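Satulmont Gymnastics Club
Progress report to the Gruber Fund, covering spring term through August
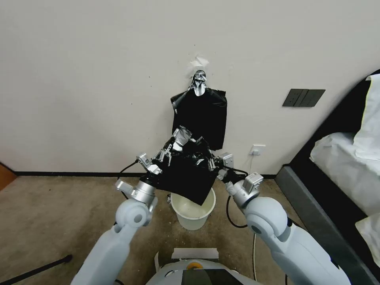
It has been a busy and very happy stretch for our girls' and boys' programs, and I want to start by thanking everyone at the Fund for your patience while I pulled these notes together. When I last wrote we had 81 gymnasts on the books and a waiting list that made me wince every time I opened it. We now have 106, from the tiny ones in the tumbling class up to our Level 9 group, and the waiting list for beginners is gone (the one for Level 4 is still with us, I'm afraid, and I'll come to that). Part of taking on more children is the daily upkeep that goes with them, and I have put a line in the budget for the small stuff: tape, chalk, wipes, black bags for the white plastic buckets. It's a dull line, but it grew faster than any other, and I would rather you heard it from me than found it in the figures.

The biggest purchase under the grant was the new beam and its landing mats. We chose the Joltari beam after borrowing one from our friends at Skascombe for a few weeks, and the older girls were sold on it from the first morning. Several of them had been fighting the same connection, back handspring to layout step-out, for most of the winter, and having a second beam at full height means they get far more turns at it in a practice. Our old beam has been lowered and is now used by the Level 3 and 4 groups, who treat it like a prize!

On to meets. We took part in 4 this season, which is one more than we promised in the application. At the Skascombe Invitational our Level 7 team placed second, with a lovely steady floor rotation after a pretty shaky start on bars (two falls in the first three routines, and I could hear my own heart). The boys went to their first away meet as a full squad and came home tired and extremely loud. Scores on pommel horse were low, as we expected, and Coach has already moved them to an extra half hour on the mushroom.

Two things did not go to plan. The first is the vault runway, which we meant to replace by early summer. The supplier changed the delivery date and then changed it again, and we are still using the old one with fresh tape on the seams. It is safe, and we check it before every session, but the payment has not gone out and you will see that money sitting unspent. The second is coaching hours. We budgeted for 2 assistant coaches in the evenings and have had only one for most of this period, so the Level 4 waiting list stayed longer than I'd like. Interviews are going on now, and there is one person we like very much.

The reduced-fee places have been the real joy of it all. Every one of them is filled, and the families have been wonderful about lifts to meets and sewing on the odd loose crystal. One of those gymnasts moved up a level at the end of the spring and asked if she could help with the tumbling class as well, so she now spends an hour with the little ones before her own practice starts.

Before the next report I hope to have the runway down, the second assistant in place and dates settled for our home meet, which we would love you to come and see. The full accounts are being sent separately. Please do call if anything in them looks odd, and I'll happily go through it with you line by line.

With warm thanks,
Meriem Naciri
Program Director

Satulmont Gymnastics Club | Contact us | All rights reserved | Back to top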